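17/02/2023
por Heketti

Segundo dia a comparar as garras de mão. De manhã fiquei com a Grutbridge, à tarde com a Zirkard, e usei os mesmos objetos nas duas para não me enganar nas conclusões. A Grutbridge é mais leve e cansa menos o pulso, mas os dedos têm folga e ao fim de 400 ciclos a folga já se sente com a mão. A Zirkard fecha melhor. Pesa mais, e o gatilho é duro.

Deixei os objetos compridos para o fim. Cilindros e caixas pequenas não me ensinam grande coisa, qualquer garra os segura. Com o x-ato a conversa é outra, porque o corpo é estreito e liso dos lados e a calha do cursor obriga a escolher bem o ponto de contacto. Fiz 11 tentativas com cada garra e apontei tudo no caderno, incluindo o ângulo do pulso.

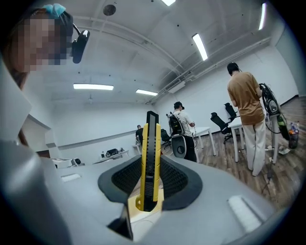 Prasertsri escreveu-me ao fim do dia que a borracha é o que menos interessa nesta comparação, e que eu devia olhar primeiro para o atraso entre o gatilho e o fecho dos dedos. Pelas contas dele, 6 milissegundos a mais já estragam o alinhamento com o vídeo, e depois ninguém consegue aproveitar os dados.

Respondi que ia medir. Não concordo com a parte da borracha, mas o atraso ainda não o vi em nenhuma das duas e devia ter começado por aí. O relatório fica para depois, o prazo é só em maio.

Amanhã: carregar as baterias antes de sair, levar fita, repetir a Zirkard com o gatilho afrouxado.

2 comentários · 11 partilhas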